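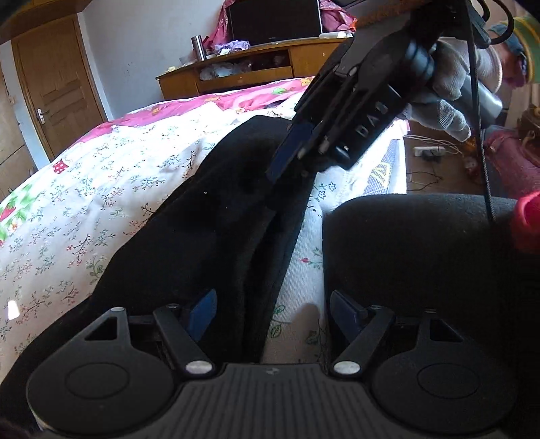
Tendwood collects examples of people doing chores, so that a machine may one day do them badly, then less badly, then well enough to be trusted with your shirts. We are at the second stage on good days. Our collectors go into ordinary homes with a gripper for each hand and do what they would have done anyway, only slower. A bedroom suits us fine. Black fabric beside a sheet with tiny flowers on it, a power strip on the tiles, a television partly draped in pink plastic: a learning system that has met only white tables has no opinion about any of this, and we would like it to form one.

Who we are

The company was started by Solène Caron and Renata Borkowska, who had both spent years at larger firms watching arms pick up the same foam cube. Solène runs collection. Renata runs review, and has final say over what is thrown out, a power she uses freely. There are 11 of us now, up from five, and we still share one printer.

What we do

A client sends us a task, usually in one hopeful line. "Fold clothes" was the whole of the first request we ever had. We write back with questions (which clothes, folded how, starting from what sort of heap?) and the one line becomes 12 pages. Then we gather the examples, check them, label them and send them over.

Cloth is our specialty, mostly by accident. It sags and slides and never lies the same way twice, and other shops were happy to let us have it. We also take on drawers, dishes and cables. We have stopped doing fitted sheets until further notice.

How we work

Collectors are paid by the hour. Paying by the finished example gets you a great many examples of somebody hurrying. Fumbles are kept and marked as fumbles, and second tries are kept too. Homes are left as we find them, and nothing is tidied up for our benefit. Every household signs off on what we record before a client gets it, and can change its mind until delivery.

Our review tool is called Bivley. It was named during a long December and we have all agreed not to discuss it.

Working with us

We are taking on collectors with patience and steady wrists. No background in robotics is needed. If you have ever refolded a towel after someone else folded it, please write to Renata and mention the towel.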